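Ticket: Upstairs heat pump trips the breaker, but only at night
Status: open again (sorry!)
Opened by: Priit Raudsepp
Site: the Plotham house, second floor workroom

Hi Gunārs, me again. Same unit, same breaker, new month. The room is in use most days and I do need the heat to stay on up here. 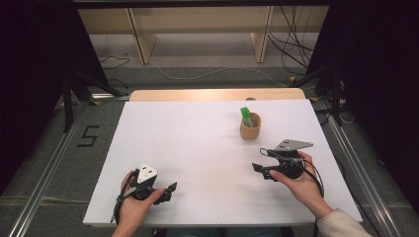
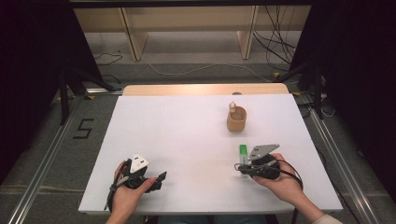
What happens

The Marner unit in the upstairs workroom starts fine, runs a while, and then the breaker drops. During the day I can leave it on from breakfast to supper and it never complains. After 10 p.m. it goes out, sometimes twice before I give up and put on a sweater. The display goes blank with no error code, so there's nothing to look up in the manual (I did look, the whole fault table, with a flashlight).

The breaker is a 16 amp one, second row, and it's labeled "office" in somebody's very nice handwriting from before we moved in.

What I've tried so far

Cleaned both filters. They were gross, and it made no difference to the breaker.

Turned the night setback off in the Haldane thermostat, so the unit doesn't have to climb back up from a low temperature. It still tripped, 11:40 p.m.

Unplugged everything on that circuit I could find, which was a lamp and a printer. Tripped again.

Swapped the thermostat batteries. I know, I know, but it was late and I had batteries.

Update, next evening

OK so this one is interesting! I put a plug meter on the towel heater in the hall bathroom, and it pulls 700 watts. I'd always figured it was on the bathroom circuit – it's got its own switch and everything. But when the office breaker drops, the towel heater goes dead too. And it has a timer, a little Rakau dial thing behind the door, set to come on at ten.

So I turned the timer off and ran the heat pump all night. No trip.

Gunārs Zariņš replied:
Good find. I wouldn't call it solved yet, 700 watts on its own shouldn't push that breaker over. Leave the towel heater off for 2 more nights and write down the outdoor temperature if it trips. Please don't put a bigger breaker in.

Me again

Wasn't going to touch the breaker, promise. First night was fine, 28 degrees outside. Second night it tripped at 4:15 a.m. with the towel heater off, right when the outdoor unit was steaming away in defrost – I could hear it from bed. So I'm reopening this. Can you bring the clamp meter when you come by? Mornings are best, and the side gate sticks so give it a shove.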